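Lettings and land: news from the Laltbridge office
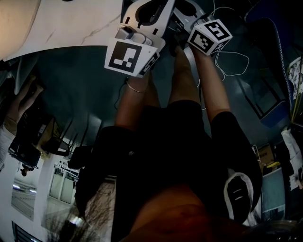

The two remaining plots at Felley are back on our books from the start of April. Both were under offer over the winter, but the buyer of the lower one withdrew and the owners have decided to sell them separately. They can still be bought together by anyone who wants the whole field.

The upper plot has outline permission for a single house with a detached garage. Mains water and electricity are at the lane. There is no mains drainage on that side of the village, so a buyer will need to allow for a treatment plant. The lower plot is sold as grazing, with a right of way along the eastern hedge. The neighbouring farm uses the same gate at harvest and it must be kept clear.

Mawuli Quaye is handling both sales and will meet people on site by appointment. Please don't walk the land without ringing first, as there are sheep on it until the end of the month. Park on the verge by the old chapel. The lane narrows after that and there is nowhere to turn.

In the town, the conversion at Mikkelsen Yard is nearly finished. The first flats should be ready to view before the summer. We have 143 names on the list for details, so if you registered last year and have since moved or found somewhere else, let us know and we will take you off.

Wakard Cottage has been let. The rent on the store behind it stays at £439 a month, including water but not rates.

Lucie Kowalchuk has taken over tenancy renewals. If yours runs out in the next 2 months you will get a letter from her with the new terms and a form to sign. The office now closes at 4.30pm, and keys can be left in the box by the side door.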